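Section 4. Mounting the Arms and Preparing the Bench

4.1 Scope of this section

This section applies to the Nesteneo two-arm bench as assembled in a shared workshop or at home. It covers the fixing of both arms to the table, the routing of cables, the first power-up and the placing of practice objects. It assumes that the aluminum frame has been squared and tightened as set out in Section 3. The spelling "aluminium" is used in the parts list; labels on bags supplied by Mishra may show either form.

Two people are required for steps 3 to 8. One person shall not lift and bolt an arm alone.

CAUTION: Keep the mains supply switched off at the wall until step 17. The supply unit must not be connected to either base while bolts are being fitted.

4.2 Before starting

1. Clear the tabletop and wipe it with a barely damp cloth. Old marks and scuffs in the surface may be left as they are. Raised drops of glue must be scraped off.

2. Check that all table legs stand firmly on the floor. Press down on each corner in turn. If the table rocks, return to step 3.9 and adjust the feet.

4.3 Fitting the mounting plates and bases

3. Place one metal mounting plate at each end of the near edge of the table. Measure 639 mm between the inner edges of the two plates and mark the bolt holes in pencil.

4. Drill the marked holes. Remove all swarf and dust from the tabletop before any arm is brought to the bench.

5. Fix both plates. Tighten the bolts by hand only at this stage.

6. Lift the left arm in its folded position and lower the base on to its plate. The red button must remain within easy reach of a person standing at the near edge. Fit the base bolts and tighten them evenly, working from corner to corner.

7. Repeat step 6 for the right arm.

8. Measure the distance between the plates again. If it has changed by more than 2 mm, loosen the plates and correct it. When the distance is right, tighten the plate bolts fully.

Note: On the first bench built to these instructions, the plates moved while the second arm was being lowered. The check in step 8 was added by Omprakash Kaushik and should not be left out, even where the plates appear not to have shifted.

4.4 Routing the cables

9. Lay out the base cables without connecting them. Allow enough slack for each cable to pass over the near edge of the table without being pulled tight.

10. Gather the cables of the right arm into a bundle and tie them loosely along the arm. Move the unpowered arm slowly by hand through its full travel. The bundle must not be stretched at any point, nor must it form a loop large enough to catch on an object.

11. Lead all cables away from the place where the operator stands. Where a cable must cross the floor, cover it with a rubber cable strip.

12. Place small devices and spare cable on the surface behind the table. They should not be stored on the tabletop. 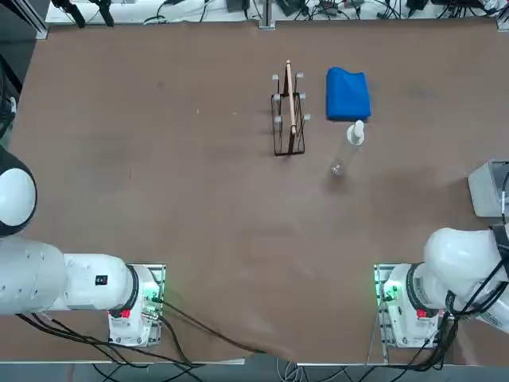 13. Check the tightness of every cable plug by hand. Plugs with a locking collar should be turned until the collar stops.

14. Mark a working area in the middle of the table, 400 mm deep, with low-tack tape. The tape may be removed once the limits have been entered in the Clistov control program.

4.5 First power-up

15. Remove all loose objects from the marked area. Tools, cups and phones must also be taken off the table.

16. Confirm that both arms are folded back near their bases and that each person present knows where the two red buttons are.

17. Switch on the mains supply, then the supply unit. Wait for the indicator lights on both bases to turn green. If either base has not reached this state after 7 minutes, switch off and consult Section 9.

18. Start the Clistov program and select "Bench check". Each joint will move a short distance in turn, beginning with the left arm.

19. Press the red button on the left base while the left arm is moving. The arm must stop at once. Reset it and carry out the same test on the right arm.

CAUTION: If an arm continues to move after its button has been pressed, switch off at the wall. The bench must not be used again until the fault has been found and the test in step 19 has been passed on both sides.

4.6 Placing practice objects

20. Switch both arms to "Hold" before reaching over the table.

21. Choose objects of differing stiffness. A folded cloth, a light plastic bottle and a wire rack are suitable for early trials. Glass and filled containers should not be used.

22. Stand long items, such as wooden kitchen tools, upright in the rack. Ensure that the rack does not tip when its upper edge is pressed lightly with one finger.

23. Leave a clear gap between each object and the folded arms. No object may rest against a base or lie on a cable.

24. Step back behind the floor line and switch from "Hold" to "Ready".

Note: The Plunitz rubber feet may be fitted to racks that slide on a smooth tabletop. They raise the rack slightly, and the height value in the control program must be changed to match.

4.7 Leaving the bench

25. Return both arms to the folded position, close the program and switch off at the supply unit and at the wall.

26. Enter the session in the bench log, with the names of both operators and any bolt that required tightening.

Queries about this section should be addressed to Deepak Kaushik, who keeps the master copy of the drawings. Revised drilling templates are issued each March and replace all earlier versions. Calibration of the grippers is described in Section 5.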